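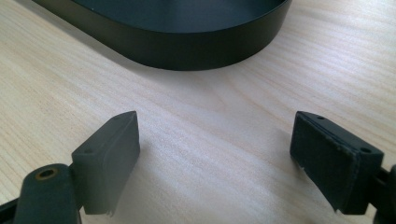

手持ちグリッパ 把持不良の記録(10月、Hundis作業台)

経緯
Ferell側の手持ちグリッパ二台で、黒い楕円トレイと横バーの治具を使った収録を続けている。通算2,371回のうち、開度の値が飛ぶ記録が251回分見つかった。指は止まっているのに、ログ上では一瞬だけ全開になる。再生側のMedeirosアームがこの値をそのまま追従し、把持中の部品をトレイの縁に落とした。けが人なし。アームは非常停止で止め、以後は再生を中止している。

切り分け
14時過ぎから開始。
1. ファームウェアを一つ前の版に戻す。変化なし。
2. 左右の本体を入れ替える。不具合は本体側について移動した。受信側は除外。
3. ケーブルを根元で曲げながら90秒間記録。値の飛びが出た。曲げる向きによって頻度が変わる。
4. 予備ケーブルに交換して同条件で90秒。飛びは出ず。

ケーブル内の断線しかかり、またはコネクタの接触不良と見ている。分解はまだ。

パッドについて
把持面の摩耗も進んでいる。表面が毛羽立ち、下側の縁に細かい欠けがある。開度の飛びとは別件だが、滑りの原因にはなりうる。前回の交換からおよそ317回使用。交換周期の決まりがないので、この数字が長いのか短いのか判断できない。次回から交換時に通算回数を書き残す。

再現試験
台の上で両手に一台ずつ持ち、通常の作業姿勢で動かした。ケーブルは手の甲の上を越えて台の脇へ下りる取り回し。手首を返すと根元に曲げが集中する。机上で単体を振ったときより、この姿勢のほうが飛びが出やすい。固定具なしの配線で長時間使うのは無理がある。
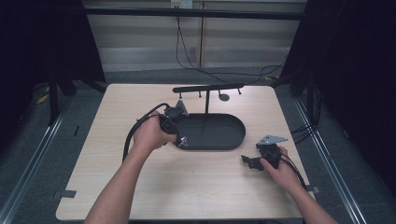

Jastetau側からは、ケーブルを替えるだけでは再発するので、再生側で開度の変化率に上限を設けるまでアームの電源を入れないでほしいとの返答。異論なし。一周期で全閉から全開になる指令は機構上ありえず、受け付ける必要がない。

また、251回分を補間して使えないかという問い合わせもあった。飛びの前後だけなら補間できるが、把持の瞬間に重なったものは元の値が分からない。重なりの有無で分け、重なったものは学習用から外す。

対応
・両機ともケーブル交換。根元に曲げ止めを追加
・パッドは左右同時に交換
・変化率の上限は再生側に実装。超過時は補正せず停止
・収録開始前に手首を返す動作を入れ、開度の波形を確認

未確認
コネクタ側の接触抵抗。外したケーブルは廃棄せず、不良品の箱に札を付けて保管。導通は明日の午前に測る。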